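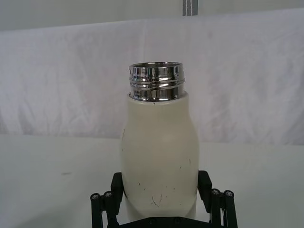
Cream coating with scuffs on the shoulder and lower body; steel neck uncapped.

The returns bench at Follholm handles reusable drink bottles, and the technician who runs it starts every inspection at the neck. "People look at the scratches first," she says. "I look at the threads. A marked coating still holds water. A bad thread leaks."

She checks the ridges by eye under a bench lamp, then runs a test cap down by hand. It has to seat within 3 turns without binding. The rim gets a fingertip pass for burrs.

Coating comes next. Follholm sorts wear into two grades, surface scuffs and breaks down to the metal. Thin dark lines on a pale matte finish are often material left behind by whatever the bottle rubbed against — keys, a bike cage, a desk edge. "I try a damp cloth and a little baking soda before I grade anything. Dark colors hide it. Cream shows every mark."

The ledge where the coating meets the bare steel is her other regular stop. Chips tend to begin there, she says, from caps put on crooked.

Between April and 28th August the bench logged 1,774 bottles. Of those, 915 went back out after cleaning only, and 38 were scrapped for thread damage. The rest were recoated by Buzatu, which takes them in mixed batches and strips them to the steel before spraying.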